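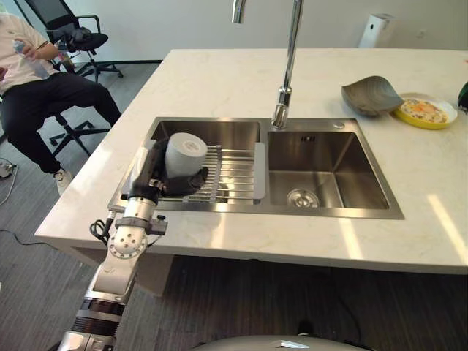
Does chalk in the water change the color you get from madder?

It does, and by more than I expected. In our soft water, madder without added chalk comes out orange to brick on wool, and the same root with chalk moves clearly toward red.

29th September

So that's the headline, and I'm writing it at the top so that whoever opens this notebook next spring doesn't have to dig through four pages of smudges to find it. Details follow, including the parts that went wrong.

**Where we were**

Back in April we had a run of madder baths that all came out the same tired orange. Pretty on its own, hopeless next to the old Endholm blanket we're trying to match. Aparecida thought the root was stale. I thought we were cooking it too hot. Ferdinand said "water" from the other side of the room and went back to winding, and we ignored him for five months. Sorry, Ferdinand.

The blanket's red is cool and deep, a little pink where the nap is worn. I keep the loose tuft from the hem in a glassine envelope taped inside the back cover of this book. Please look at it in window light only. Under the bench lamp everything looks like a match, which is how we fooled ourselves in the spring.

**Yarn and mordant**

Wool is the Entwistle two-ply, undyed, from the big cone. Scoured the whole batch together in one pot with neutral soap, long soak, no stirring to speak of. It still felt slightly greasy after the first go so I did it again. Second time the water stayed clear.

Alum at 12 percent of the dry weight of wool. Weighed dry before scouring, as we agreed after the great arithmetic mess. No cream of tartar in any of these. I know the older recipe in the green folder calls for it, and I love what it does for cochineal, but I wanted one fewer thing moving around. If somebody wants to run the tartar version, there is mordanted wool left on the cone labeled SPARE and I'd be thrilled to see it.

After mordanting the skeins sat damp in a covered tub overnight. Aparecida swears by a longer rest. We could test that too (the list gets longer every time we do anything).

**Root**

Ground madder from Sener, the newer bag. It smells wonderful, somewhere between a hay loft and a wet brick. The old bag is nearly used up and I've kept a jar of it back for comparison.

Pre-soak: cold water, stirred, left, poured off through muslin. The poured-off liquid is yellow-brown and I saved it. More on that below.

**Baths**

Four pots, same weight of root in each, same weight of wool.

| Pot | Water | Chalk | Pre-soak |
|---|---|---|---|
| A | tap | none | kept in |
| B | tap | none | poured off |
| C | tap | added | kept in |
| D | tap | added | poured off |

Chalk was the plain powdered kind, stirred to a slurry in a cup first and then tipped in. Dumping it in dry gives you lumps that sink and sit there. In pot C I got impatient and did exactly that, then fished around with a spoon for a while. I think it dispersed in the end, but put a small question mark beside C.

Brought everything up slowly. Target was 62 °C and hold. This is cooler than we ran in the spring, when I'm fairly sure the needle was wandering up into the brown zone while we were at lunch. The Mekano hotplate holds beautifully once it settles, but it overshoots on the way up, so turn it down early and let it coast. I now set the dial low and wait it out. Slow, and worth it.

Wool went in wetted out, at the start, and came up with the bath. Gentle turning every 20 minutes. Left to cool in the pots with the lids on.

**First look**

Lifting the lid off D was one of the best moments I've had at this bench. I know wet wool lies (it always looks darker and richer than it will dry) so I wrote nothing down and made tea. But I was grinning.

Dry, in window light:

- **A** — the April orange all over again. Warm, even, cheerful, wrong.
- **B** — a bit cleaner than A, still orange. Less brown in the shadow of the ply.
- **C** — red, leaning to rust. One paler patch where I suspect a chalk lump or a too-tight tie. Can't tell which.
- **D** — red. Properly red, with a bluish edge when you hold it against A.

D against the blanket tuft: close. The tuft is still cooler and a little grayer, though some of the gray must be dirt and a very long life on somebody's bed. I would put D on a loom next to it and not feel embarrassed.

Aparecida picked D out of the four with the tags turned over, then picked C second. Ferdinand did the same. Neither knew which was which. Three people agreeing in this workshop is an event in itself.

**The poured-off liquid**

I couldn't bring myself to tip it down the drain, so I put a scrap of mordanted wool in and warmed it up. Soft tan with some peach in it. Very nice! Not a color I'd plan a project around, but it would sit well in a border and it costs us nothing. Swatch is stapled opposite. The staple will rust, somebody please replace it with thread.

**What I think is going on**

Our tap water is very soft. The old dye houses that got famous for their reds were mostly working with hard water, or adding chalk by the handful, and the calcium takes part in forming the red along with the alum. The pre-soak pulls some of the yellows and browns out first. Put those together with a lower temperature and the red has room to show. That's the reading-group version. I can't separate the effects fully from four pots, and the temperature was the same in all of them, so these skeins say nothing about heat. A against the April skeins would be the comparison to make there, and A looks very much like April. Which suggests heat was less to blame than I'd been insisting. Hm.

I'd like a fifth pot with the same chalk as D and the April temperature. Please.

**Light and washing**

Wound D onto a card, half covered with black paper, now taped inside the south window. Same for A. Washed a short length of each in the neutral soap: A gave a faint tint to the water, D gave more. Could be loose chalk holding unattached dye on the surface. Rinsed D again and the second water was much paler. So rinse longer than feels necessary, and don't hang it over anything white. My apron has learned this.

Hand feel: C and D are a little harsher than A and B straight off the line. After a second rinse and a good snap between the hands, D softened up a lot. C still has a dusty feel near the tie.

**Labels**

D goes into the swatch ledger as 2549. The other three are filed behind it with their pot letters only, since I don't want people pulling A off the shelf and thinking it's the recipe. Card is written in pencil. Ink ran on the last set and we lost two whole months of weld, which I'm still sad about.

While I had the ledger out I noticed the weld page has the chalk column filled in, in Aparecida's handwriting, from well before I joined. So we've been adding chalk to the yellows all along and never thought to try it on the reds. I showed her. She laughed for a good while.

**Next**

1. Fifth pot, as above.
2. Repeat D from scratch with the jar of old root. If it comes out red, the root was never stale and I owe the Sener people a kind thought.
3. Half the chalk. I picked the amount by copying the weld page and have no idea if it's generous or stingy.
4. Second dip of fresh wool in the D bath. It's still got plenty of color in it and is sitting lidded under the bench. Use it soon, it gets ripe.
5. Overdye one short skein of D in the indigo vat, very briefly, to see whether a breath of blue gets us the last step to the Endholm tuft. Ferdinand is doubtful. I'm dying to try it.

Need more muslin. The good thermometer is in the drawer with the string, and the one hanging on the hook reads low, so leave it there until I've marked it.

Ferdinand wants a note that he said water in April. Noted.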